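Skilesano Folding Mat: Home Guide
Section 3. Folding Towels on the Mat

By now you've unrolled your mat, let the curl go out of the corners and given it a once-over with the lint roller, so we can get to the part most people bought it for. Towels are a lovely place to begin. They're forgiving and they hold a crease fairly well, and if you make a mess of one you can simply shake it out and start over. Hand towels are the easiest size to learn on, and if you have a few of the Bittencourt ones from our spring catalog, so much the better, but any terry towel from your linen closet will do nicely.

Before you start

Make sure your towels are completely dry. A towel that still feels a little cool in the middle will go musty in the stack, and we'd hate for that to happen to you. Work on a floor or a sturdy table, whichever is kinder to your back. Keep your unfolded laundry off the mat, in a box or basket just past the far edge, and bring over one piece at a time.

Dropping the towel on the mat

1. Pick up one towel and drop it in the middle of the mat. It doesn't have to land neatly! A heap is fine.

2. Look for the care label. It usually peeks out of a fold somewhere along an edge, and once you've spotted it you have a hem to follow.

3. Find the nearest corner and take hold of it between finger and thumb. Pinch the hem itself and leave the loops alone, as they can snag.
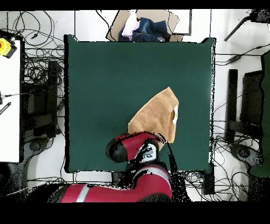
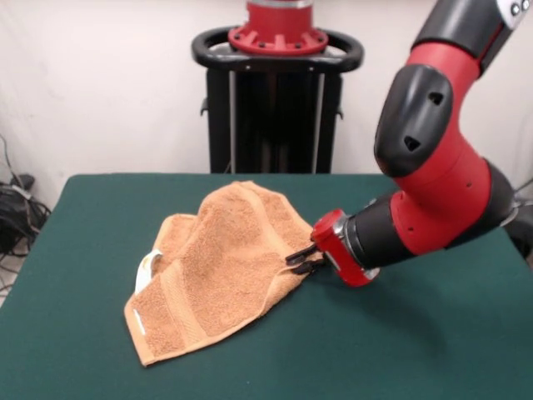 4. Lift the corner slowly and run your other hand along the hem until you come to the next corner. If the towel has twisted on itself, let the low end hang for a moment and it will often sort itself out.

5. Lay the towel down flat, with one short side facing you. The felt grips the terry a bit, so set down the far edge first and draw the rest toward you.

6. Smooth it from the middle outward with the flat of your hand. Two or three passes are plenty.

Note: Towels with a woven band near the end can pucker there after washing, as the band tends to shrink more than the terry around it. Give the band a gentle sideways tug before you fold. You won't get it perfectly straight and you don't need to.

Folding in thirds

7. Fold one long side in by a third, then bring the other long side over the top of it. Tuck the care label inside as you go.

8. Fold the strip in half, short end to short end, and then in half once more. For a bath towel on a shallow shelf, you may like thirds here as well.

9. Press down lightly and slide the finished towel to the edge of the mat, folded side facing out.

A hand towel takes almost 30 seconds once you have the knack of it, and quite a bit longer the first evening, so put some music on.

CAUTION: Do not iron on the mat or set down anything straight from a hot dryer that has metal snaps or zippers. The felt can scorch.

CAUTION: On tile or other smooth floors, check that the mat lies flat at all four corners before you step near it.

If you are moving on to jeans and other heavy clothing, brush the mat first. Tan and white terry sheds a surprising amount, and it shows up on dark denim. Folding jeans is covered in Section 4, and storing the mat is on page 29.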